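2021-11-06, Saturday

Play kitchen set, second day with it. Notes mostly for myself and for whoever picks up the Kwan box after me.

Started with the table. Wiped the white top down with the usual cleaner and let it dry before putting anything on it. The old tape marks near the back came off with a bit of alcohol. Left the near corner alone, where the surface has gone dull from somebody's earlier scrubbing. Don't use the rough pads on it.

Went through the food next. All the plush pieces got the lint roller, front and back. The white cloth on the ketchup label picks up every hair in the building, so that one got it twice. The lettering on it is stitched a bit unevenly and I was careful not to pull at it. The rest of the soft food can be done quickly. The strawberry leaves fold over if it's stored at the bottom of the box, so it goes in last from now on.

Sizes. The catalog page from Dindik lists the plate and the food as one matching set, and I don't agree. The ketchup bottle is far too big for the plate. Lay it down and the rounded end goes just over the rim. The strawberry is small enough to get lost next to it. For a kid's kitchen this doesn't matter at all, but for our layout sheet it does, because the sheet says "food on plate" and the bottle only ever half fits that. I changed the line on the sheet to "food on or touching plate" and initialed it. Ertuğrul Yurt wrote the first version, so he should look at it on Monday and change it back if he had a reason.

Layout for the day:
Plate toward the back of the table.
Strawberry out in the open, in front of the plate.
Colander on the left, oven on the right.
Orange slice wherever there is room, as long as it isn't touching the bottle.

The colander is the pale green oval one. I had it down as a basket in the February list and that caused some mixups, so I've corrected the name there too. Same object, same shelf. It has the holes in the bottom and a plain rim, and it is the only green one we own, so there is no excuse for calling it anything else.

The oven is fine where it is. I tried it closer to the middle first thing and it took up too much of the table, so it went back to the right side. The top is matte black and shows dust badly. Add it to the wipe-down. 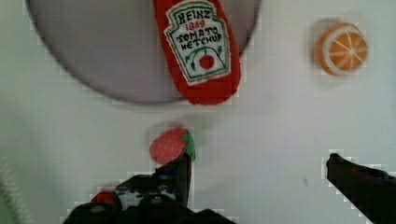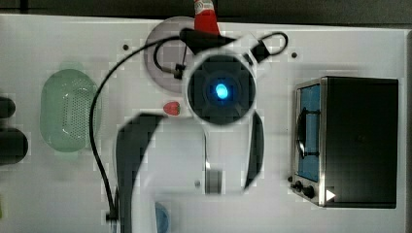
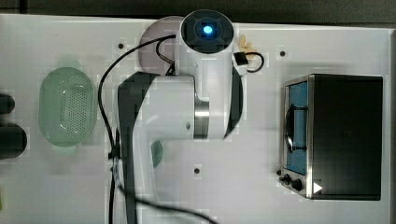 Play kitchen layout on the white table, with the round plate at the back.

Color of the plate: I have it as light gray in the inventory. Stanent sold it to us as "stone." Under the ceiling lights it can go a little purple, and I would not fight over it. What I'd like is for everybody to write "gray plate" on the sheets and leave it at that. The last pile had four different names in it and sorting them took me most of a coffee.

Checked the seams after lunch. The bottle is good all the way around. Orange slice good. One of the other pieces in the box (the bread, not used today) has an open seam of some 3 cm along the side and the stuffing is starting to show. Set it aside in the repair tray with a note. White thread is in the drawer under the scale. If it opens up any further I'd rather buy a new one than keep patching.

Spares. We are down to 2 bags of plush food that have never been opened, both on the top shelf. I wrote to Musow about a second plate in the same size. They have a larger one in stock and want 95 for the full dish set, and they don't sell the plates singly. Too much for one plate. Will ask again after the holidays, or see if Dindik will split theirs.

Storage, since it came up again. Hard items go in the gray bin: plate, colander, the small dishes. Soft items go in the Kwan box with the lid closed. Please don't put the plate in with the soft things. The rim leaves a crease in the fabric that takes days to come out, and the orange slice still has one from last time. The oven stays on its own shelf and nothing gets stacked on it.

To do:
Sew up the bread.
New blades for the cutter, unrelated, but I keep forgetting.
Print a clean copy of the layout sheet with the changed line.
Label for the gray bin. The old one fell off.
Ask Ertuğrul about the plate wording.

Locked up the cabinet. The key is back on the hook by the door. The cleaning cloths are in the wash bag and need to go down before the next session.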